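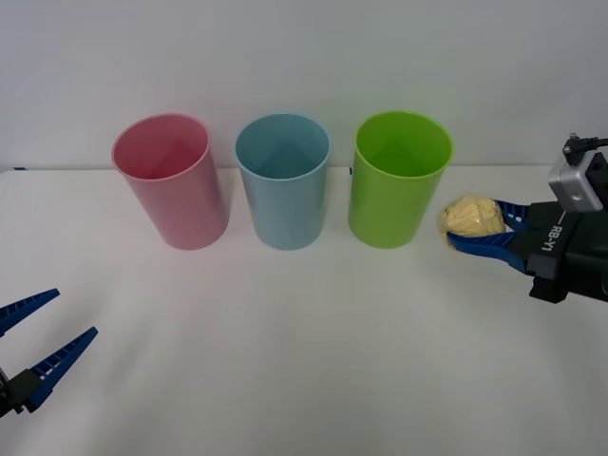 I came back from Farnham in August with a firm plan to own fewer drinking vessels. The cupboard over the sink had reached the stage where you open the door with one hand and keep the other ready to catch. We had wedding glasses, a mug from a bank that no longer exists, and a whole shelf of plastic from birthday parties past. So everything went out except the good glasses and three plastic cups, the pink, the blue and the green, which I lined up on the white table and declared to be the children's cups, one each, for life.

There are three children. All of them want the green one. I can see the appeal, as it's a very loud lime and the pink and blue look half asleep next to it — but I had hoped for at least one quiet soul who likes pastels.

We tried a rota and it lasted until lunch. I have since looked for a second green cup at Colow, where they come only in packs of 300. I put the tab aside. I haven't closed it.

Posted September 23, 2018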